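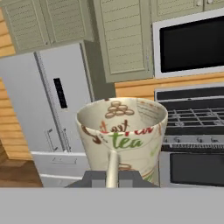 A skin comes up on the tea before it is cool enough to drink, one respondent in Lirkthorpe wrote, and it stays on the cup when the tea is gone, so a filter jug was bought and after that the trouble was only with the kettle. Remarks of this type were entered in the free-text box at the end of the household form and were not prompted by any item on it. They are used in this section to interpret the coded answers on surface film and on cup staining, which were collected separately and which respondents often treated as one problem.

4. Household reports of film and staining

4.1 Terms

"Film" is used for the thin layer that forms on the surface of black tea brewed in hard water. "Stain" is used for the brown deposit left on the inside wall of the cup. The two are related. Film that touches the wall as the level of the tea drops will stick to it, and a wall that already carries a deposit holds new material more readily than a clean one. They do not always occur together, however. Households on soft water reported stain with no film in a number of cases, usually where the tea was left standing or the cup was rinsed without being wiped.

The form used the words "skin on top" and "brown marks inside" in place of the technical terms. In the trial version, "scum" had been used for the first, and several respondents took it to mean dirt.

4.2 Sample and coding

Forms were returned by 1268 households in the two supply areas. Lirkthorpe is fed from chalk wells and has hard water throughout. Mansilla draws on an upland reservoir and has soft water, apart from a group of streets at its southern end that receives a blend during dry spells. Addresses in the blended streets were coded as a separate class and left out of the comparison between areas.

Households were asked how tea was usually made (bag in cup, bag in pot, loose leaf in pot), whether milk was added, whether the water was filtered, how cups were washed, and how often film and stain were seen. Frequency was recorded on a scale running from "never" to "every time." Answers from homes where no black tea was drunk were kept for the kettle items only.

No attempt was made to verify brewing time. People are poor judges of how long a bag has been in the water, and the trial version gave answers that were plainly rounded. Strength was asked for instead, by comparison with a printed color card.

4.3 Film

Film was reported more often in Lirkthorpe than in Mansilla at every strength on the card. Within Lirkthorpe, the households that filtered their water reported it less often, and those that changed the cartridge on schedule reported it least. A filter past its service life appeared to offer little benefit, although the number of such homes was too small for a firm statement.

Milk had a mixed effect. It made film more visible to some respondents, and others stated that the film vanished when milk was stirred in and came back later. The form did not ask when the milk was added, and this should be corrected in any repeat of the survey. Lemon was mentioned in free text only. Acid is known to suppress film by keeping calcium carbonate in solution, and the few remarks on lemon were in line with that.

Tea made in a pot and poured gave fewer reports of film than tea made in the cup. Pouring breaks up the surface layer, and part of it is left behind on the wall of the pot. Respondents who used pots did report more staining of the pot itself, in particular inside the spout.

4.4 Stain and the printed interior

Stain was harder to compare. Washing practice differed between homes far more than water did, and a cup that goes into a dishwasher daily gives little chance for a deposit to build. Among households washing by hand, a brush or abrasive pad was associated with fewer reports of brown marks than a cloth. Baking soda was the household remedy named most often, followed by denture tablets.

A further source of error was noted during coding. The item assumes a plain, light inner wall against which a brown deposit can be seen. Cups with printing on the inside do not meet this assumption (Figure 1). Where the artwork is itself brown, a thin deposit near it may be missed, and the line left by the tea may be confused with the lower edge of the print.
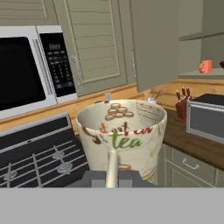

Figure 1. Cream-colored mug with printing on the inside wall, including a brown illustration of stacked round biscuits or cookies.

The form did not ask about decoration. In 17 returns the respondent raised it anyway, in most cases to explain why the stain item had been left blank. These returns were coded as missing for stain and kept for film. It is likely that other households with printed cups answered "never" without comment, which would bias the stain figures downward in both areas. There is no reason to expect the bias to differ between Lirkthorpe and Mansilla, and the comparison between them is therefore retained.

4.5 Repeat forms

A second form was sent to 60 of the hand-washing households, which were asked to use a plain white cup for the repeat period and to answer the same items. Agreement with the first form was good for film and weaker for stain. Most of the changed answers on stain moved up the scale, toward more frequent marks. Part of this movement may come from closer attention on the second occasion, and the design does not allow the two effects to be separated.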